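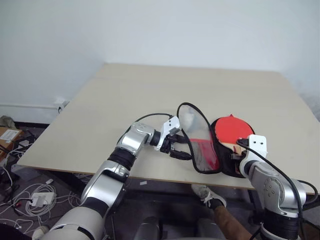 Zippered paddle case, open on the tabletop, with the red face of the rubber up.

Storing a table tennis paddle: case, rubber and handle

The notes below cover a made-up paddle with inverted rubber on a wooden blade, kept in a zippered clamshell case. They apply to club and recreational paddles alike. Long-pimple and anti-spin rubbers need a different cleaner and are on a separate page.

Before it goes in the case

Clean the rubber first. Sweat and chalky dust from the ball form a film which hardens overnight and is then much harder to lift.

1. Put two or three drops of plain water on a soft sponge. Squeeze it until nothing drips.
2. Wipe from the handle toward the top edge in single strokes. Circular rubbing pushes dirt against the edge tape and lifts it.
3. Turn the paddle and do the other side.
4. Stand it on its edge until both faces are dry to the touch. In a humid room allow the full 12 minutes. Do not use a hair dryer; heat softens the glue and the sheet will creep.

Foam cleaners are fine. The Plumari pump bottle holds 118 mL and lasts a regular player most of a season. Dish detergent, window cleaner and anything with alcohol in it will dull the surface within a few weeks.

Protective film

If the rubber is tacky, lay a clear film over each face before storage. Start at the handle end and roll the film forward with a dry sponge to press out the air. Non-tacky rubbers don't need it, but it does no harm. Replace the film once it has gone cloudy or picked up grit, as grit under film marks the rubber.

A sheet cut from an acetate folder cover works as well as the packaged kind. Trace around the blade and cut 2 mm outside the line.

Loading the case

Open the case flat on a table, never on your knee. Lay the paddle in the deeper half, settle the handle first, then lower the blade. Check that the edge of the blade sits inside the zipper line the whole way around. A blade that overlaps the zipper by even a few millimetres will have its edge tape chewed through.

Cases with a mesh pocket in the lid are handy for light, flat items: a folded cloth, a spare roll of edge tape, a registration card. Keep hard objects out of it. Keys, a net gauge or a tube of glue will press into the rubber when the lid closes. Balls belong in the mesh only if the case was made deep enough for them; if the lid has to be forced down, take them out.

Close the zipper in one slow pass with the other hand holding the two rims together. If it sticks, back it off and look for lining caught in the teeth. A rub of candle wax or a soft graphite pencil along the teeth cures most stiff zippers. Avoid spray oil, as it migrates into the lining and from there to the rubber.

Where to keep it

A shelf inside the house is best. The trunk of a car is the worst place, winter or summer. Rubber left in a parked car in August can bubble away from the sponge in one afternoon, and a cold blade brought into a warm gym collects condensation - leave the case closed until it has come up to room temperature.

Lay the case flat. Stood on end for months, a paddle puts its weight on the top edge, and the tape gives out there first. Don't stack anything heavier than 500 g on a soft-sided case. Hard shells such as the Pirnach will take more, but the hinge fabric won't.

Cleaning the case itself

Every couple of months, unzip it fully and shake it out over the sink. Vacuum the lining with the brush attachment on low. Mesh can be wiped with a damp cloth; a stain on the lining wants 200 mL of lukewarm water with a pinch of baking soda, dabbed on and blotted off. Leave the case open overnight before the paddle goes back in.

Loose edge tape

Peel back only as far as the tape has already lifted. Wipe the wood with a dry cloth, press the tape down and hold it with a strip of painter's tape for a day. If the adhesive has gone grey it is finished, and the whole run should come off and be replaced. Start the new strip at one side of the handle and finish at the other, stretching it slightly over the curve. Trim the end square with a sharp utility knife, cutting away from the rubber.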